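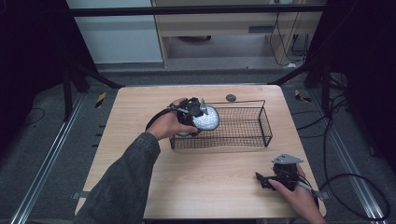

A wire container on a light wood-grain tabletop.

Ercombe clinic opens home recovery program for heart patients

October 9, 2026

People getting over heart surgery in the Ercombe district will soon be able to do their rehab from the lounge room, and the early signs are terrific.

Rondale Health has confirmed that its Stukero program will open to all eligible patients in November, after a trial in which 80 people swapped the long drive to the hospital gym for guided sessions at home. It's wonderful news for a district where some families live well over an hour from the nearest rehab centre, on roads that are no fun after dark.

Stukero runs for 12 weeks. Patients are given a blood pressure cuff, a set of resistance bands and a printed exercise book (large type, thank goodness), and they have 3 video calls a week with a physiotherapist or a cardiac nurse. There's a weekly group call as well, which became the favourite part of the program for many in the trial. Several of the groups have kept meeting for morning walks along the river at Cele.

The attendance figures are what got the clinic so excited. Of the 920 sessions booked in the trial's final month, all but a handful went ahead, and staff say patients were turning up early to chat! Rondale Health will now look at whether those good habits last, with follow-up checks planned at six months and again at one year.

Funding is in place for 375 patients in the first year. The program is free, and partners or carers are welcome to join in the exercises. People without a reliable internet connection can do their sessions by phone, or use a private room at the Cele community health centre, where a nurse will be on hand each morning.

Patients need a referral from their GP or heart specialist, and must have been cleared for light exercise. Referrals are open now at the Rondale Health desk in Ercombe, and the first groups will be filled in the order that names come in.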